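**Crazy paving** is a way of laying stone so that the pieces fit together at odd angles, with no rows and no grid. You'll find it on garden paths, patios, hotel lobbies and the floors of a great many houses built when marble offcuts were cheap. I've been keeping this entry for the Urncombe household wiki for a good while now, and I still get more letters about it than about anything else I've written (damp comes second).

## Name

People like to say the "crazy" means mad. I think it's the older sense, the one potters use when a glaze is covered in fine cracks and they call it crazed. Look at an old teacup and then at a crazy-paved path and you'll see the likeness straight away! My grandmother called it "broken floor", and in the Gondal part of town you'll still hear "scrap floor" from the older tilers.

## How it began

Nobody can point to the first one. Builders have always had broken stone lying about, and using it up is hardly a new idea. The garden kind became very popular in Britain between the wars, when people with new houses wanted a path and didn't want to pay for cut slabs. Indoors, the marble kind did well wherever there were stone yards nearby, as every yard had a heap of corners and ends that couldn't be sold as full tiles.

Our local yard was Vitemitz, down by the canal, and it sold offcuts by the barrow. I've seen one of its old order books, with an entry for 288 barrows going to a single house. I would love to know what that house looked like.

## Laying it

The order of work for an indoor floor goes like this:

1. Spread the pieces out dry, face up, in good light.
2. Put the largest ones down first, well apart, with straight edges towards the walls.
3. Fill in between them, turning each piece until it sits well, and trim only when you must.
4. Stand back. Move the ones that annoy you.
5. Bed them, level them, leave them alone, then grout.
6. Grind and polish the whole floor in one go.

Step 3 is where the days go. A tiler I know allows 10 days for a hallway and always uses them all. The thing to avoid is four corners meeting at one point, as your eye goes right to it and won't leave. Long straight seams running across several pieces are nearly as bad - you end up with an accidental grid, and then you might as well have bought squares.

Grout colour matters far more than beginners expect. A close match makes the floor look like one big sheet of stone, and a dark one makes every joint jump out. I'm a close match person myself, but there's a dark one in the Eleto tea rooms that I rather like.

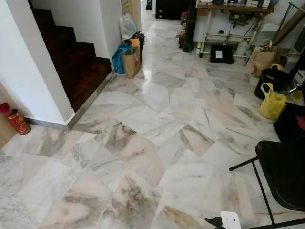 **I-hsuan Mok**
*Page editor, Floors and Stairs*

## Looking after it

Marble hates acid. Keep vinegar, lemon and bathroom descaler well away from it, whatever your neighbour swears by. Plain warm water with a drop of mild soap does nearly everything, and a soft dry mop does the rest. Glossy marble shows every smear where the light catches it, so finish by buffing towards the brightest end of the room.

If the shine goes, it can be ground back. Start with a coarse pad and work up - ours goes from 50 grit to 3,005 on the yard's own odd numbering, though 2,000 is plenty for a busy hall.

Where marble meets a wall, you'll want some sort of skirting to take the knocks from the mop. Timber is the usual choice and metal strip wipes clean more easily. Next to wooden stairs I'd go for metal, but there's a long argument about that on the talk page and I'm not going to start it again here.

## See also

- Terrazzo
- Grout, choosing and mixing
- Stair treads
- Offcuts and where to ask for them

*Last edited 1 August 2023*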